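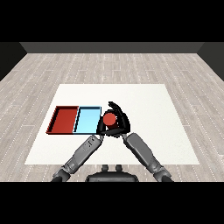
The simulated bench at Hornside, with red and blue trays and a red cylinder in the gripper. [Keltmont]

The people at Keltmont would like you to know that their two-armed sorting cell was set up before anyone bolted down a single bracket. The table, the trays and the arms were all built first in software, and the programs were written there. Graham Tapley, who runs the installation side, calls it "doing the hard part on a screen."

I went to the company's Hornside workshop on 11 March 2025 to see whether the hard part stays there.

On the screen, the job looks easy enough. The table is a flat off-white and the two trays sit with their long edges touching. The floor is tidier than any shop floor I have walked on. The cylinder is red and so is one of the trays, and a computer has little trouble telling that red from the sky-blue next door.

Tapley's team ran the routine 3,421 times in simulation before touching the real cell. He offers the figure with some pride. I asked how many of those runs had included a worn finger pad, a sagging cable or a table that had been bumped by a pallet jack. He said the early ones had none of that.

The real cell, which went live last October at a packing plant called Zollalen, has had all three.

Wondimu Seyoum is the technician who looks after it. He keeps a paper log, and he let me read it. In the first month he had to teach the pickup point again 11 times. Most entries are two or three words long: "tray moved," "left wrist off," "tray moved again." A full check of both arms takes him 90 minutes, and for that stretch the line goes back to being sorted by hand.

"The model is fine," Seyoum told me. "It's a model of a clean table."

His fix was a cheap one. He screwed stops to the real table so the trays can't creep, then measured where they had ended up and typed those positions back into the simulation. So the software now copies the shop, the reverse of what the sales brochure describes. Tapley says that was always the plan. The brochure, which he gave me himself, doesn't mention it.

Keltmont is now quoting a second cell for Bunting, a parts supplier with mixed bins and, by Seyoum's account, worse lighting. The sales estimate allows two days for setup on site. Seyoum has asked for two weeks. When I left, they hadn't settled it.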